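Suture Practice Sessions: Frequently Asked Questions

Answers for people booked into the suturing practice room at Nekbridge. If yours isn't covered, ask Fraser Pollock at the front desk.
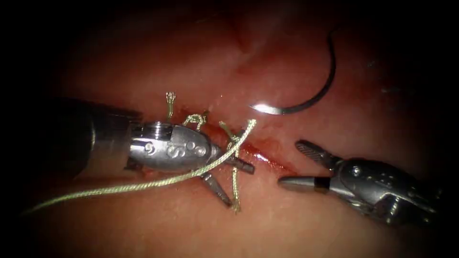
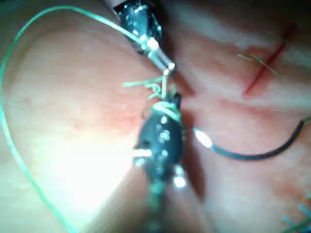

THREAD AND PADS

Why is the thread colored?
Green and yellow-green show up well against a pink surface. Undyed thread is harder to follow on screen.

Can I bring my own suture?
Yes, if it is braided and unopened. Hand it in before you start.

How long should I leave the tails?
Long enough to grip again. Trim after the last throw.

My thread keeps looping over the instrument. What should I do?
Stop pulling. Open the jaws, let go, and pick the strand up again closer to the knot.

Can I use a pad that already has stitches in it?
Yes. Work on a clear stretch and leave the old knots alone.

Where do used pads go?
In the gray bin by the sink. Needles go in the sharps box, never in the bin.

BOOKING

How many people can share a slot?
2. Each person needs a separate booking.

Who signs my practice log?
Waqas Mengal or Angus Rennie. Logs are signed until 9 p.m.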